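The Dishwasher Is Not a Cupboard: Tips for Emptying the Thing
By Reynaldo Lumanlan
9/22/18
529 shares | 38 comments

Every household has one person who loads the dishwasher like a bridge engineer and one who loads it like a raccoon. I have been both, sometimes in the same evening. Unloading gets far less attention, and it's where most of my chipped bowls came from. 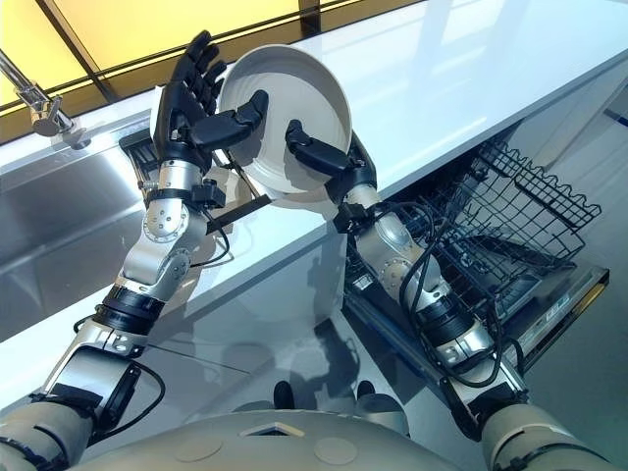 Start with the bottom rack. My mother did it the other way around for decades, and every glass on top tipped its little puddle onto the plates below. Bottom first, then top, and the puddles land on nothing you care about.

Bowls deserve a look before they go on the shelf. Tilt each one toward the light and check the inside. Oatmeal, once baked on, is the same color as a cream bowl and will sit there for weeks waiting for a guest. Run a thumb around the inside if you don't trust your eyes. I stopped trusting mine in August, when I served my sister-in-law soup in what was technically a used bowl.

Use two hands for anything heavier than a cereal bowl. I know you can carry three at once. So could I, until the kitchen on Lekwood Street, which had a tile floor and no mercy.

Keep a dish rack next to the sink even if you own a dishwasher. People tell me this defeats the purpose. Those people put away wet plastic tubs and then wonder about the smell. Anything still damp goes in the rack for an hour, and you get to feel productive while doing nothing.

If ceramic bowls come out with gray scratches, it's usually metal rubbing off from flatware or a pan parked too close. A paste of baking soda and water takes most of it off. Rub gently and rinse well. If the marks stay, call it a pattern.

Wipe the counter before you unload, so clean dishes don't get set down in toast crumbs. White counters show everything, which I was told was a selling point.

Last, clean the filter. It lives at the bottom of most machines and twists out. Ours hadn't been touched in nearly 800 loads, by my wife's estimate, and I won't describe it because some of you read this at lunch. Once a month will do. Put it on the calendar next to the other things you ignore.

Next time: the drawer under the oven, and what's been living in the roasting pan.

2,876 people found this page useful
Contact | Copyright 2018 Reynaldo Lumanlan | Back to top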